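Skirkilstead Allotment and Garden Association
Minutes of the general meeting, February 2019

Place: the reading room behind the Larkach hall
Chair: Fitriani Subramaniam
Present: 21 members, as on the signed sheet
Apologies: plots 7, 12 and 30

1. Opening
The chair opened the meeting and welcomed the new members from the Urkholm side. The minutes of the previous meeting were read. One correction was asked: under item 4 it should say "the lower tap" and not "the lower gate". With this correction the minutes were accepted.

2. Matters from the last meeting
The lock on the tool shed has been changed. Members who did not collect the new key can get it from the chair before the end of the evening. The old key does not open anything now and can be thrown away.

The letter to the town about the ditch was sent. An answer came, but it says only that the letter was received. The chair will write again.

3. Money
The balance at the start of the year was 1016. After paying for the lock, the insurance and the hall rent, the balance is 869. Plot 18 asked why the hall rent is higher than before. The chair explained that the hall now charges for heating separately in the winter months. It was proposed to meet outside at the shed from May to September, so we save this cost. Agreed, with one member against, who wished it to be noted that there are no chairs at the shed.

The plot fee stays the same for this year. Three members have not paid yet and will get a reminder.

4. Water
The discussion on water was long. Last summer the upper plots had almost no pressure in the evening, when everybody waters at the same time. Two offers were received for a second tank. Shezi offers the tank with the stand and the delivery for 878. The other offer is cheaper, but it does not include the stand, and the tank is smaller.

Plot 9 was of the opinion that we should first repair the leak at the lower tap and see if the pressure becomes better. Plot 22 answered that the leak was repaired two times already and the pressure was the same. Several members said that a second tank would leave the association without money for anything unexpected. After discussion it was decided to postpone the purchase until the meeting in March and to ask Shezi if it is possible to pay in two parts.

Until then the watering rule from last year continues: even plots in the morning, odd plots in the evening.

5. Compost
The shared compost heap is too wet and has a bad smell. Members are asked to bring dry material also, such as leaves, straw or torn cardboard, each time they bring kitchen scraps. Cooked food, meat and bread are not allowed. Fruit and vegetable peels are welcome, but the stickers must be taken off first. 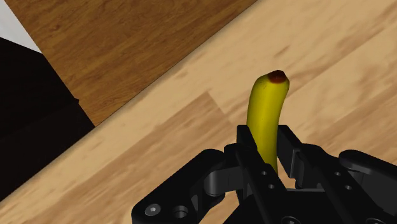 Plot 14 asked if citrus is allowed. There were different opinions. It was agreed that small amounts are fine if they are cut in pieces. The middle bay is now closed and must rest until autumn. Please use the left bay only. A board with the rules will be painted by plot 5, who has paint remaining from the fence.

6. Seed exchange
The seed exchange will be held in March, in the same room. Each packet should have the name of the plant and the year it was collected. Last time there were many packets with no name on them, and nobody wanted to take them. Seed potatoes can be ordered together again, and the list is on the table by the door.

7. Other matters
The hedge along the path to Urkholm has grown over the path. Plots 2 to 6 will cut their part before the birds begin to nest.

A blue wheelbarrow is missing from the shed. Whoever has borrowed it is asked to bring it back, and no questions will be asked.

Plot 27 wishes to keep two beehives. The neighbors on both sides must agree in writing first. The matter comes back at the next meeting.

8. Closing
There were no more questions. The chair thanked the members for coming in spite of the ice on the road and closed the meeting. Those who could stay helped to put the tables back.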